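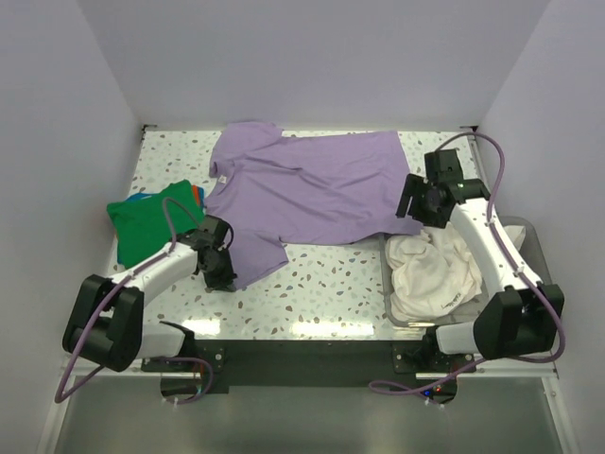 The lavender one, not folded yet.

Green on top of blue. Then the lavender, flat on the table, sideways, collar to the left, wrinkled all the way down. Till Sauerland stood over it with his coat still on.

Bus at ten past. Forty minutes. Less.

"You're taking that one?" his sister called from the stairs.

"I'm taking all of them."

"It's March in Brundholm. It snows in March in Brundholm."

He knew. He'd lived there 2 years, teh years with Anke, and he'd worn this shirt under a sweater for most of both. She bought it at Fekico, the day the shop closed down, 98 cents off a rail by the door. Said the color made him look like someone who slept well. He never slept well.

Smooth the sleeve. Other sleeve. It came back up on its own.

The cream one was still in the gray bin, all bunched up, the faint letters folded in on themselves. He could leave that. Could leave the whole bin. It was 445 kilometers and he had one bag, and the bag had a zipper that quit halfway.

"Did she ask you to come?"

He didn't answer. Sleeve in. No, wrong, too far, start over.

"Till. Did she ask?"

"She said the boiler was out."

"That's not asking."

"She said it on the phone. At night. She called me at night to say the boiler was out."

Nothing from the stairs. Then feet, slow, and she was next to him, moving his hands off the table. She turned the shirt face down. Sleeves back, sides in, up from the bottom once, up again. Their mother's way, from the laundry on Baumgart street. It took her no time at all and she put it on the green one and pressed down with her palm.

"You don't know anything about boilers," she said.

"No."

"Take the cream one too."

He took it out of the bin. Half past now, or nearly. He rolled it up tight, didnt fold it, pushed it down in the corner of the bag, and went to look for his keys.

Last updated: Tue 30 November

More stories
Bomska, After the Rain
The Spare Room
Two Stops Past the Mill
What the Dentist Kept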